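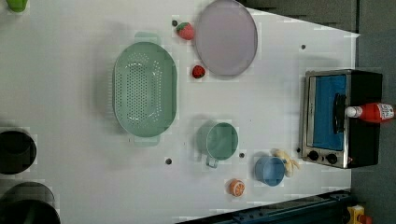 Our class visited the open day at the Mondari robotics lab on a Tuesday in March as part of our unit on automation. The purpose of the visit was to see how a robot is taught a household task and to write up one station in detail. Our group picked the kitchen station. It uses a white table covered with toy kitchen things, and the robot is asked to sort and move them. On the table during our session were a mint-green colander, a lavender plate, a mug, a cup, a toy toaster oven and several pieces of toy food, including two strawberries and a banana. The red ketchup bottle was lying across the top of the oven, and this turned out to matter later in the demonstration.

Background

Before the visit we read a handout from the lab. It said that factory robots usually repeat one motion on parts that arrive in the same place each time. A kitchen is harder. Things are left wherever the last person put them, and two items that do the same job can have different shapes. The lab's project, called Wollema, studies how a robot can learn from being guided through a task by a person.

What we watched

The session had two parts and lasted 65 minutes. In the first part, a staff member guided the robot by hand controls while it picked up a strawberry and set it on the plate. This was repeated with the pieces moved to new spots each time. The person guiding it went slowly and stopped often to line up the grip. We were told that the recordings made this way are called demonstrations, and that the station had collected 106 of them that week.

In the second part, the robot ran the same task without a person guiding it. We watched 20 tries and kept a tally on paper. A try was marked as good if the strawberry ended up on the plate and stayed there. The robot got 13 good tries, or 65 percent. In four of the others it closed its grip beside the strawberry and came up with nothing. In the remaining three it dropped the piece on the way over.

After that the staff asked it to put the bottle inside the oven. The robot had to take the bottle off the top first and put it down somewhere, then open the door, then pick the bottle up again. It set the bottle down on the table and opened the door, but did not go back for the bottle. The staff member said that tasks with more steps need many more demonstrations, and that this one was still new.

Questions we asked

One of us asked why the food is toy food. The answer was that real fruit changes from day to day and makes a mess, and the lab wants the same set for the whole term. We also asked about the speed. The robot is kept slow when visitors are in the room. A student from the Quintero school group asked if it could wash dishes, and the answer was no, not at this station.

Problems with our data

Twenty tries is a small number. We also did not write down where the strawberry was placed before each try, so we cannot say if the misses happened more often in one area of the table. Two members of our group disagreed about one try where the strawberry landed on the rim and rolled inward. We counted it as good.

What we would do next time

We would draw a simple map of the table and mark the starting spot before every try. We would also time each one. Our teacher has asked the lab about a second visit, and if it goes ahead we plan to compare the kitchen station with the Sekis station in the next room, where the robot folds towels. The other group's report covers that station.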